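第9章　機器の購入計画と予算　見積書に書かれていない費用

この章で学ぶこと
・本体価格と導入総額の違い
・作業の記述から仕様を起こす手順
・把持具と教示作業の費用の見積もり方
・回収期間の計算を疑うための視点

9.1　カタログは何を約束しているか

自動化機器の購入計画は、たいてい一枚のカタログから始まる。可搬質量、到達距離、繰り返し精度。数字は整然と並び、読み手は機種を横に比べれば選べるような気になる。だが、そこに載っている数字は機械の性能であり、読み手の職場の作業がこなせるかどうかについては何も述べていない。

本章では、食器の回収と仕分けを自動化しようとする事業所を想定し、購入の検討から予算案の提出までをたどる。事業所の名はSenholm、候補となる装置はJinuraとBakkeの二機種、据付を請け負う業者はSullmontとする。いずれの会社の営業資料にも「簡単導入」に類する言葉がある。この言葉が出てきたら、誰にとって簡単なのか、何が済んだ後の話なのかを欄外に書き込む習慣をつけてほしい。

対象となる作業は、卓上の金網かごとカップのあいだの出し入れである。口で言えば一行で終わる。ところが仕様書に落とそうとすると、一行では済まない。かごの縁は障害物になり、網目は背景として写り込み、カップは材質も絵柄も揃っていない。犬の絵の黄色いカップと、下部に濃い茶色の覆いのついた金属カップとでは、つかむ位置も許される力も別に考える必要がある。

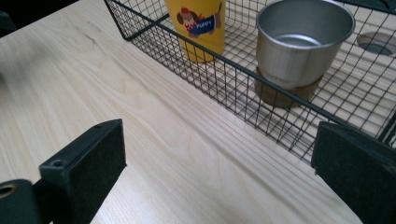
本体価格だけで機種を比較してはいけないのか。
比較の入口としては使えるが、予算の根拠にはならない。把持具、架台、安全対策、教示、試運転、保守の費用を加えた総額を並べて、初めて比較が成り立つ。

9.2　作業を先に書く

購入の失敗例を読むと、機種を決めてから作業を当てはめた事例がしつこく出てくる。順序を戻すには、装置の名前を一切使わずに作業だけを書いた文書を作ればよい。本書ではこれを作業記述書と呼ぶ。

作業記述書には次の項目を入れる。

（1）扱う物の一覧。寸法、質量、材質、表面の状態、個体差の幅。
（2）置かれ方。向き、重なり、容器の縁や壁までの距離。
（3）一回の作業に許される時間と、遅れたときに困る後工程。
（4）失敗の定義。落下、傷、取り残しをそれぞれ別に数える。
（5）人が介入する条件と、介入する人の持ち場。

このうち（2）と（4）が空欄のまま稟議に回る例が多い。空欄の代わりに「現行どおり」と書かれていることもあるが、現行の作業者が何をどう避けているかは、たいてい文書になっていない。熟練者は縁に当てずにカップを抜く。その抜き方を聞き取って書くのに半日かかったとしても、惜しむべき時間ではない。

金属カップのように内側が光を返す物は、とりわけ慎重に扱う。視覚認識の試験成績は、つやのない試験体で取られていることがある。試験に使った物の写真と表面の仕様を請求し、出てこなければ成績はないものとして扱うのが安全である。

9.3　把持具は付属品か

見積書では、把持具が「その他付属品」の行に押し込まれていることがある。金額の小ささに引きずられ、検討も小さくなる。しかし物に触れるのは把持具だけであり、腕の性能がいくら高くても、指の幅や開き量、当たり面の材質が合わなければ仕事にならない。当たり面は消耗品でもある。交換の周期と一組の単価を聞き、年間の額に直して予算表に載せること。

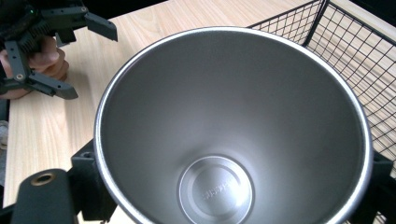 図9.2　金属カップの把持作業。右奥は金網かご。

Senholmの検討班が最初に受け取った見積もりでは、Jinuraには標準の把持具が含まれ、Bakkeでは別売であった。総額ではJinuraが安く見えた。ところが標準品の当たり面を試すとカップの丸みに合わず、特注の費用が加わって差はほとんど消えた。付属しているという事実と、使えるという事実は分けて記録しておきたい。

試用を申し込む際は、必ず自分の職場の物を持ち込む。業者が用意した見本での成功は、業者の見本についての成績でしかない。試行回数も事前に取り決める。本書では、扱う物の種類ごとに最低30回を勧める。9回続けて成功した動画は見栄えがするが、10回目に何が起きたかは映っていない。

9.4　教える費用

近年の装置には、人の手の動きを記録し、それをもとに動作を学習させるものがある。プログラムを書かなくてよいという宣伝には一理ある。ただし、書く費用がなくなる代わりに、実演する費用が生じる。こちらは見積書に載らないことが多い。実演するのが買い手の従業員だからである。

たとえば一つの作業に400回の実演が要ると業者が言うなら、次のことを尋ねる。その回数は物が一種類の場合か、照明や机が変わってもやり直さずに済むのか。失敗した実演は回数に入るのか。両手に器具を持つ作業では、準備や配線の取り回し、休憩の時間も加わる。一回の長さに回数を掛けただけの数字は、下限として扱うべきである。

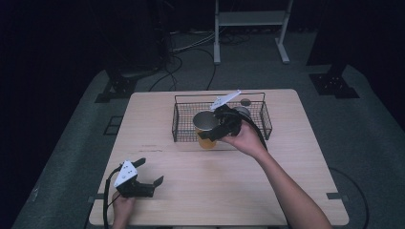

教示にかかる人件費は、どの費目に入れるべきか。
導入費の中に独立した行を設け、実演する人の時間単価と見込み時間を明記する。通常の業務費に混ぜると総額から抜け落ち、回収期間が実際より短く出る。

物が入れ替わったときの再教示も忘れやすい。新しいカップが加わるたびに誰かが実演に立つのであれば、それは一度きりの出費ではなく維持費である。契約書の「追加学習支援」の欄が空白なら、有償と考えて計画を立てておく。

9.5　回収期間という数字

予算案の末尾には、ほぼ例外なく回収期間が載る。Sullmontの提案書は36か月としていた。計算そのものに誤りはない。疑うべきは、計算に入る前の仮定である。

第一に、稼働率。提案書は初日から定常運転に入る前提だったが、立ち上げの期間には人と機械の両方に費用がかかる。第二に、削減される人手。作業時間が減っても、その人が補充や監視に回るなら支出は減らない。第三に、失敗の処理。落としたカップを拾い、機械を復帰させる時間は、誰かの勤務時間から出ている。

検討班はこの三点を変数にして計算をやり直し、提案書の数字に幅を持たせた表を作った。幅の悪い側では、装置の保証が切れた後まで投資を回収できない。この表を見てなお購入に進む判断もありうるが、幅を見せずに一つの数字だけを出した予算案は、審査する側が差し戻してよい。

9.6　買わない案を並べる

予算案には、購入しない場合の案を必ず一つ添える。かごの形を変える、カップの種類を絞る、回収の時刻をずらすといった改善は、費用が小さいうえ、後で装置を入れる際の条件も良くする。こうした案を比較表から外すと、どの機種を選ぶかという問いだけが残り、選ぶ必要があるかという問いが消えてしまう。

次節からは、Senholmの作業記述書を材料に、費目ごとの見積もりを順に組み立てる。読み進める前に、自分の職場から作業を一つ選び、9.2の五項目を埋めておくこと。埋まらない項目には、誰に聞けば分かるかを書き添える。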